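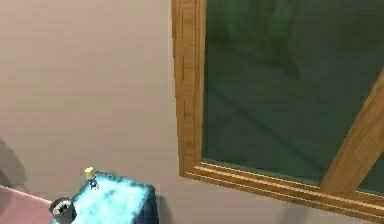 Setup and Upkeep of a Simulated Household Work Cell

Final project report, Robotics and Automation Program, Lulton Technical College
Submitted by Bushra Niazi

1. Purpose

The project concerned the preparation and maintenance of one simulated work cell used by the automation laboratory. The cell, known in the laboratory as Idska, consists of a single six-joint arm with a wrist camera, placed in a modeled domestic room. It is used by second-year students to practice reaching and placing tasks before they are given time on the physical arm. At the start of the term the cell could be loaded but could not be relied upon. The arm did not always return to the same rest position, and the camera view after a restart differed from the view recorded in the setup notes.

The assignment was to restore the cell to a known condition, to write a procedure for keeping it there, and to report on what was found.

2. Condition at Handover

The setup folder contained a room file, an arm file, and a page of notes. The notes gave a rest position for the arm but did not state whether the base had been moved after they were written. Comparison with the earlier copy held by the instructor showed that the base had been shifted toward the window wall. The joint values themselves were unchanged.

The room is plain by design. The beige wall carries uneven light, and the window has a honey-colored wooden frame around dark green glass. These two features proved useful during the work. The upright side of the window frame gives a strong vertical line against the wall, and the sill gives a second line by which camera tilt can be judged. In the view used for this report the sill falls slightly toward the right, and the objects are gathered at the lower left, with the blue block and the round gray object both running out of view at the bottom. A student working from this view would have very little of the work area to go by.

3. Work Performed

3.1 Base position. The base was returned to the coordinates in the instructor's copy. The position was then locked in the room file so that it cannot be dragged by accident while the view is being turned.

3.2 Rest position. The rest position was entered again by hand, one joint at a time, and saved under a new name. The old entry was kept in an archive folder.

3.3 Camera mount. The camera is attached to the last link through a fixed offset. Two offsets were present in the arm file, and the loader used whichever it read last. The unused entry was removed. The remaining one was adjusted until the sill ran level in the view at rest and the full top of the block could be seen.

3.4 Time step. The arm had been observed to shake when holding still. The controller and the room were found to be running at different rates. Both were set to the same step, and the shaking was no longer observed in later trials.

4. Testing

The cell was restarted 60 times after the changes were made. Following each restart, the joint values were read and compared with the saved rest position, and the camera view was compared with a stored reference view. The base and joint values agreed in every case. The camera view differed in 2 cases. Both were traced to a display window that had been resized before loading, which altered the shape of the view without moving the camera.

A longer run of 700 reaching motions was completed in November without a reset. No drift in the rest position was recorded.

5. Upkeep Procedure

Before each laboratory session:
Load the room file from the shared folder, never from a personal copy.
Leave the display window at its default size.
Send the arm to rest and read all six joint values.
Compare the camera view with the reference view, checking the window frame first and the sill second.
Enter the result in the cell log with initials.

If the view does not match, the session should not begin until the camera offset has been read and compared with the value in the log. The offset is not to be changed by students during a session.

6. Remaining Issues

The shadows on the wall are soft, and their edges are hard to use for measurement. A sharper light was tried and rejected, as it made the room slower to draw on the older laboratory computers. The arm file also still lacks a written record of its joint limits. This should be completed before the cell is assigned to the next class.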